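Home Forums Junior Sport Basketball Log in

Transfer rules between Jolirton and Lanthorpe

My son is 15 and played 33 minutes a game for Jolirton until December. We've moved to Lanthorpe. Can he play finals for his new club this season, or does he have to sit out?

Ngau57
Depends on your league. Ours made kids wait.

courtside_mum
He needs a signed clearance from Jolirton, lodged before the finals cut-off. Ask the Lanthorpe registrar for the date. We paid a $70 fee.

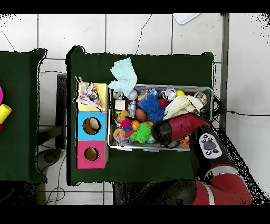

Vandier
Check he's played enough regular games to qualify too. My daughter got cleared and still missed out.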